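The drawer divider problem

July 12, 2020

I have been told by at least three websites this month that my cables would behave if I bought the right box for them. One of these boxes, the Zillar, costs more than a desk lamp and has 8 compartments, each with a felt lining. Felt! For a phone charger!

I don't buy it, in either sense. My trouble with cables was never the lack of a felt-lined home. It was that I kept all of them, forever, including the ones for devices that went to the dump years ago. A compartment doesn't fix that. It gives the dead printer cord a nicer place to lie.

The Nurton method is the other thing people keep sending me. You photograph every cord, print a label, wrap the label around the plug end and file the cord by length. The page explaining it had 541 comments when I looked, and I read far too many of them. Plenty of people said they loved it. Hardly any of them said they were still doing it a year later, and one woman admitted she had lost the label maker's own power cord.

So I went the cheap way, with open plastic trays and baskets. No lids, no felt. I had doubts about this too. An open basket is an invitation to throw things in, and I know what I'm like at the end of the day with an extension cord in my hand.

The rule I settled on is that long cords get coiled and go in a shallow tray by themselves. Coil them in big loops, the size they want to be, and leave the plug on the outside where you can grab it. Don't wrap them around your elbow. I did that for years and every one of those cords now has a permanent kink. Thin cables of the same color can share a basket, and I don't bother coiling those, whatever the Ullden catalog says about Velcro ties.

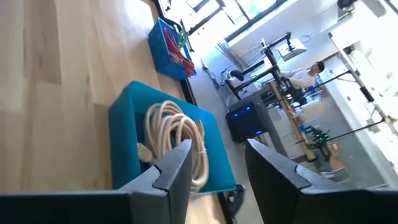 Cream cable coiled in the teal tray, red ones in the blue basket.

Am I convinced? Partly. The tray works for me — one cord, one container, and I can see what it is from across the table. The basket I'm less sure about. Red cables look fine in a bundle until you need one of them and get four. A small green thing has already found its way in with them, so you can see how this goes.

I'm giving it until the end of August. If the basket is a mess by then I'll try splitting it in two, and if that fails I may have to throw some cables out, the one step I've been avoiding all along. The felt box can stay in the store.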